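Can a machine do the chores yet? (bedroom edition)
Home > Gadgets and Automation > General chat

tinribs
Right, question for the lot of you. Mum's hip is bad and my brother is convinced we should be saving for one of these home robots instead of paying a cleaner 2 mornings a week. He's seen the Farnari video where it folds a towel. I say it's years off. Who's right? Specifically bedroom stuff - picking things up off the bed, straightening covers, clearing the bedside table. Bending is what gets her.

kettle_on
You're right, he's wrong. Get the cleaner.

pogo262
Depends what you call a chore. Hoovering, yes, done, been done for years. Mowing, yes. Picking up one thing you've told it about and putting it in a bowl, pretty much. "Tidy the bedroom" - no chance.

moss_and_mortar
Disagree a bit with pogo. I work in a joinery shop, we've got an arm feeding the sander and it does the job all day without moaning. Five years back the same firm told us it couldn't be done with mixed sizes. Now it does mixed sizes. So I wouldnt say no chance.

pogo262
Mixed sizes of flat board though. On a flat bench. In the same spot every time. A blanket isn't a bench is it

moss_and_mortar
Fair. But blanket is just a worse bench. Thing sinks in a bit, sits at an angle. Not magic.

Blagoje Halilović
Used to do commissioning for Vidmar so will stick my oar in. Small flat things on bedding are horrible. Two fingers come down, the cover bunches, you get a pinch of blanket along with the thing, or only blanket. Then you lift and the whole bed comes with you. We spent most of one January on exactly that with a TV remote. Got it decent by the end. Then the customer changed the duvet.

tinribs
Changed the duvet!! Right that's going to my brother.

kettle_on
Told you. Cleaner.

sallyforth
Can I be the annoying one. Everybody says it can't do X, then it does X, then everybody says ah but it can't do Y. My dad said nobody would want a dishwasher. Volia have a waiting list for theirs and it's people like your mum who are on it.

pogo262
A waiting list means they haven't made any

sallyforth
Or that people want one.

pogo262
Both can be true I suppose. Have you seen one working in an actual house tho? Not the showroom.

sallyforth
No.

moss_and_mortar
A lot of the practice goes on in simulation now, that's what changed in our trade. They build the room on a computer, bed and furniture and all, and let the arm have a go as many times as it likes. Costs nothing if it drops something. Then you move it onto the real one and fix what's off.

Blagoje Halilović
Yes and what's off is always the cloth. Computer blanket behaves itself. Real blanket has been washed 15 times and has a hole where the dog got it. Rigid stuff carries over not too badly. Soft stuff, be ready to start again.

moss_and_mortar
Can't argue with that, we don't do cloth.

tinribs
So what would you lot do for her now, today, not in ten years?

kettle_on
CLEANER

pogo262
Litter-picker type grabber by the bed. Grotico do a light one with rubber tips, my nan used hers for everything inc. annoying the cat. Robot hoover for the floor if she hasn't got rugs with tassels. Taller bedside table so there's less bending.

sallyforth
Agree on the grabber even though I'm team robot. And a bed raiser, ask the GP about an OT visit, they'll sometimes sort that for free.

Blagoje Halilović
Also a bowl on the bed or table where everything goes. Glasses, remote, tablets. Sounds daft but half of tidying is deciding where it lives. Helps a person, and would help the robot if you ever got one - knowing where to put the thing is as hard as picking it up.

tinribs
That's good that. Ordered the grabber. Brother is sulking but he's agreed to go halves on the cleaner til summer and then we look again. Will report back if he buys a robot behind my back.

moss_and_mortar
If he does I want to see it make the bed. Sticking this on the end for him, franka arm over a bed, simulated one, bowl and blanket and everything.
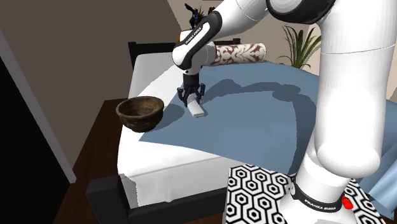
latecomer_jim
Skimmed most of this sorry. Is there anything you can buy now that will pick odds and ends up off the floor as well as hoover?

pogo262
A few hoovers have been shown with a little arm on for socks and the like, but I'd treat it as a bonus and go by how well it hoovers. Pick the socks up yourself for now.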